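I bought the Premico garment steamer in April, after my old iron started to leave brown marks on everything. I live in a small flat and I don't have place for an ironing board, so I wanted something I can use with the shirt on a hanger.

It heats quickly and the water tank is enough for around four shirts. On cotton it works well if you pull the fabric down with your free hand. Linen is more difficult. I had to go over the same sleeve many times, and the collar was still not flat. For collars I would keep a normal iron.

The cable is 2 meters, a little short for my bedroom. The handle is comfortable, but the button must be pressed all the time, and after 19 minutes my thumb was tired. There is a lock for the button on the Melis model, which my colleague Ottavio has — I tried his and I prefer it for this reason only. The Melis is heavier and drips more.

One warning: the manual says to empty the tank after each use. I forgot it for a week and the first steam had a bad smell. Two tanks of clean water fixed it.

For shirts and curtains I recommend it. For trousers with a sharp crease, no.

— Damian Kalinowski
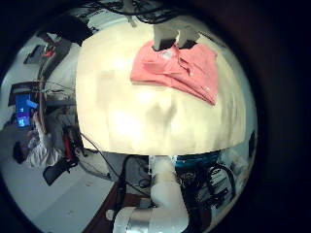
Pink cloth on the table, with its wrinkles.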